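4.2 Does the grasp confidence score mean anything?

The claim we set out to test is a modest one. The Clitia planner, as shipped with the Tovex control stack, attaches a number between 0 and 1 to every grasp it proposes from the wrist camera, and its documentation invites the user to treat that number as the chance of success. Several groups have since built on this. They set a threshold, throw away proposals that fall under it, and report the success rate of what is left. We have done the same in earlier work and are no longer sure we should have.

Our doubts began with the Hirutmont test set, which holds 1000 short approach sequences over household objects in dishes, on trays and on bare surfaces. Replaying these through the planner, we found that the score rose steadily as the gripper came closer, whatever the gripper was heading towards. That is what one would hope to see on a good approach. It is also what we saw on approaches aimed at the rim of a dish, and on a number aimed at nothing in particular. A score that climbs when the hand is moving and settles when the hand stops may be telling us about the hand.

There is a simple way this could come about. The fingers are always in view, always in the same part of the picture, and always sharper than whatever lies beyond them. Figure 3 is typical: the fingertips are crisp enough to show small nicks, while the white bowl and the yellow fruit in it are soft blurs. A network trained on such views has plenty of clean signal about the gripper and rather little about the thing to be gripped. We would expect it to lean on the first. 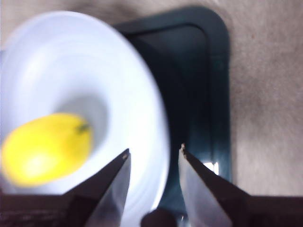
Figure 3. Wrist view with the fingers apart, a bowl holding a yellow fruit (most likely a lemon) at left, on a dark tray.

To check, we ran the planner in two conditions. In the first it received the wrist view unchanged. In the second we painted a flat grey patch over the fingers and the visible parts of the gripper body, leaving the rest of the view alone. If the score depends on the object, masking the gripper should do it little harm. The ranking of proposals did in fact hold up fairly well. The scores themselves did not. Of the 65 sequences in our hand-checked subset that had passed the usual threshold, 27 dropped below it once the mask was in place, and those 27 were no more likely to be failures than the others.

We do not want to make too much of this. A grey patch is an odd thing to show a network that has never seen one, and some of the drop is surely down to that. We repeated the test with a blurred patch and got a smaller effect in the same direction. Retraining with random masks would be the proper control. We could not do it, as the training data for Clitia have not been released, and we would be wary of any firm claim, ours included, until somebody can.

A second problem is the reference labels. In Hirutmont, a grasp counts as a success if the fingers close on something and the measured gap stays above 2 mm. The rim of a bowl meets that test as easily as a piece of fruit does. A planner that lifts the dish by its edge is therefore given full marks for a task it has failed, and any calibration curve drawn from such labels flatters it. The Whitelaw evaluation scripts add a check on lift height, but none on what has been lifted. We relabelled our subset by eye, which is slow and brings errors of its own, and the agreement between score and outcome got worse.

Our working view is that the score is usable for ordering proposals within a single view and should not be compared between views, between objects or between papers. Published thresholds carried over from one set-up to another deserve particular suspicion. In the experiments that follow we keep the ranking, ignore the absolute value, and report every attempt, including those the planner itself would have turned down.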